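Let People Who Keep House Teach the Robots

I have been teaching robots with my hands for long enough to have opinions about it, and the strongest one is that the best teachers I have met had never touched a robot before. They were people who tidy, cook, fold, sort, and pack because those things have to get done. I want to make a case for handing them the tools and getting out of their way. I think it's the most exciting thing going on in this whole field, and it gets a fraction of the attention that backflips get.

My first teaching was by remote control, at a small outfit called Badberg. We sat at a desk with a pair of control arms and a screen, and on the other side of a partition a robot copied us. I loved it. The first time I picked up a spoon with somebody else's arm, two rooms' worth of cable away, I laughed out loud! But I also remember how strange my movements got. There was a small lag, so I waited between moves. I couldn't feel when the fingers touched, so I squeezed everything too hard. After a month I had recorded 507 demonstrations of clearing a table, and if you played them back you would have thought the table was being cleared by someone walking on ice.

The robot learned it faithfully, of course. It learned the pauses too. It would reach for a cup, stop, think about nothing, and then go on, because I had stopped there while waiting for my screen to catch up.

Then I moved over to the Varnby project, where we use a gripper you hold in your hand. You squeeze the trigger, the fingers close, the camera on top records what you did, and later a robot with the same fingers learns from it. The difference in how people move is huge. They lean in. They change their minds halfway and go for the other side of the box. They nudge a thing a little with one finger so they can get the second finger around it, which is a move I never once thought to make with the remote arms, and one that everybody makes with their own hands a dozen times before lunch.
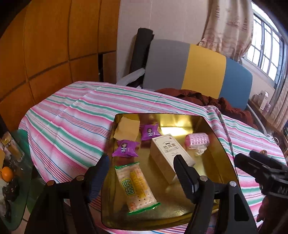

And because the tool goes where you go, the work can happen in real homes, among real belongings. I can't say enough good things about this. At Badberg we had a shelf of approved objects, 12 of them, all nicely matte and easy to see. We rotated them and thought we were being thorough. A home throws medicine boxes at you, and candy in slippery foil, and crackers in clear wrappers that crinkle and shift when you pinch them, and things with spikes, and trays that bounce the window light straight back at the lens. A flat box lying at an angle is a different problem from the same box lying square. You would have to be a very imaginative engineer to come up with one ordinary kitchen drawer.

Dilek Karaca changed my mind about instructions. She joined us in July, having spent years putting together orders in the back of a pharmacy, and I gave her the sheet I gave everyone: approach from above, center the fingers, close slowly, lift straight up. She read it politely. Then she did it her own way, coming in low at the corner of a carton, tipping it up a hair and closing on the short side. I started to correct her and stopped, since her way was plainly better. A carton held by the long faces caves in if it's half empty. She had known that for years. I had a sheet of paper.

We threw out most of the sheet after that. What we kept was short: start with the fingers open, keep the object in view, don't rush the release. The rest we left to the person holding the tool, and I would argue that any team doing this should try the same. If you write the motion down step by step and make people follow it, you have written a program and asked humans to act it out. The knowledge you wanted was in the part you told them to leave out.

I know the arguments on the other side, and some of them are good. A friend at Khalaf, where they are firmly in the remote control camp, points out that when you drive the real robot you can only record motions the real robot is able to make. With a handheld gripper you can twist your wrist into a spot no arm on a stand could reach, and that recording is no use to anyone. True! We lose some that way. On our last big batch of 707 we had to set aside a fair pile for exactly that reason. For heavy loads, or two arms working close together, or anything hot, I would also go for remote control and be glad to have it.

There's the question of mess, too. People are inconsistent, and if you have 200 recordings in which everyone does something a bit different, a learning system can end up averaging them into mush. I used to worry about this a lot. I worry less now that the newer methods cope with several good answers to one problem, and there is plenty of variety that helps. Left-handers help. Short people help. Fumbles help, as long as the person recovers, and I wish more teams kept them. A robot that has only seen clean grasps has no idea what to do when a candy squirts out from between its fingers. Somebody who chased it across the tray and got it on the second try has taught that robot something worth having.

What I would ask for is pretty modest. Pay the people who teach, and pay them as teachers. Put their names in the write-up if they want them there. Ask them, at the end of a session, what was annoying, and then fix it (the trigger spring on our first grippers was too stiff for anyone over an hour, and we only found out by asking). The group at Sedham lets its demonstrators watch the robot try the task afterward, and I think everyone should copy that. Dilek watched ours go for a carton last week. It came in low, at the corner, and she put her hand on my arm and said, "That's me."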